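Hand-held grippers: equipment budget agreed for the second phase
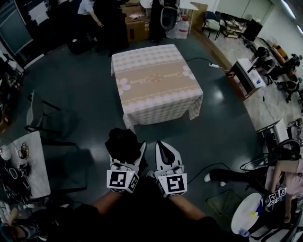

Hand-held grippers at the cloth-covered table, a black cloth held in the left one.

The equipment budget for the second phase of the Ladia household tasks programme has been agreed, and orders will be placed in October. The largest share goes to hand-held grippers and their spare parts. The purchase of a further robot arm has been deferred until the next planning round.

The decision follows a review by Heather McIver, who leads equipment planning for the programme. Her paper compared the cost of recording tasks by hand with the cost of recording them on an arm, and recommended that cloth handling should continue by hand for the present. The target for this phase is 1,000 usable recordings, of which 322 have been accepted.

Funds have been set aside for 10 pairs of grippers from MacLeish. Two of these pairs will be held in reserve and should not be issued without approval. The order also covers replacement finger pads, printed marker cubes and spare cables. Pads were charged to general consumables last year, and the true running cost of each pair was therefore understated -- they will now appear on a separate line.

Quotations for storage and computing have been received from Hostela and Cindum. Both meet the stated requirement, but they differ in the length of support offered, and a decision will be made once the delivery terms are confirmed. Teams are asked not to buy drives from their own budgets in the meantime.

A smaller sum is reserved for furniture and floor cabling. Requests for tables, shelving or extra power points should state where the item will stand and which task it will serve. Tablecloths, garments and other test fabrics may still be bought locally, provided that receipts are submitted within the same month.

Requests for the October order should be sent to Heather McIver using the standard equipment form. Items received after the order has been placed will be held over to the next round.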